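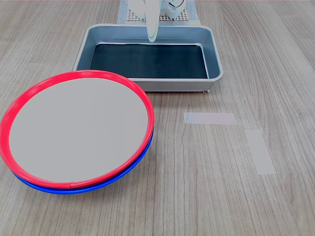 Saludo baking tray, medium, with reusable liner
Made by Treltico
Item 2257

We've sold baking trays for years and most of them are fairly hard to get excited about. The Saludo is the one we take home. It's a plain metal tray with rounded corners and sloped sides, it fits nearly every domestic oven we've tried it in, and it doesn't go bang and twist itself into a crisp shape when the oven gets properly hot!

The sloped sides make a bigger difference than you'd think. Flapjack comes out in one slab, roast potatoes turn over easily with a fish slice, and there's no tight little seam along the bottom for burnt sugar to hide in. The rounded corners are lovely to wipe out too (anyone who has gone at a square tin with a cocktail stick will know what we mean).

The liner

Each tray comes with one dark liner, cut to sit flat on the base. You can use it on both sides. Biscuits slide straight off it, and so does cheese, even the crunchy lacy bits that usually need chipping away. Please don't cut on it. A knife will go through it sooner or later, and then fat gets underneath and it never sits quite right again. Spare liners are sold in packs of 3.

Size and details

Length: 415 mm, measured across the outside of the rim
Width: 300 mm
Finish: uncoated
Oven safe: yes, tray and liner
Dishwasher: tray yes, liner by hand
Hob or open flame: no
Microwave: no

Do check the inside width of your oven before ordering. Slimline cookers can be a squeeze, and if yours has runners that stick out a long way you may be happier with the small Elo tray, also by Treltico, which takes the same sort of liner in its own size.

What we cook in it

Sausages, mostly. Also focaccia, which does beautifully because the dough can creep up the slope a bit as it rises and you get that chewy edge all the way round. Traybakes, granola, a whole side of salmon if you trim the tail. It's a touch shallow for lasagne and we wouldn't try a Yorkshire pudding for a crowd, the fat gets too close to the rim for comfort.

Looking after it

Wash it before the first use with hot water and washing-up liquid. The metal will dull and pick up brown patches after a few months of roasting and that's fine, it bakes just as well. If you like it shiny, a paste of bicarb and water left on overnight shifts most of it. Skip the wire wool. Dry the liner flat, or roll it loosely, but don't fold it.

Goes well with

Durkier cooling rack, large (the tray slides underneath to catch drips from icing)
Elo small tray
Saludo spare liners

The lid for this tray was discontinued in May. Page updated November 2023.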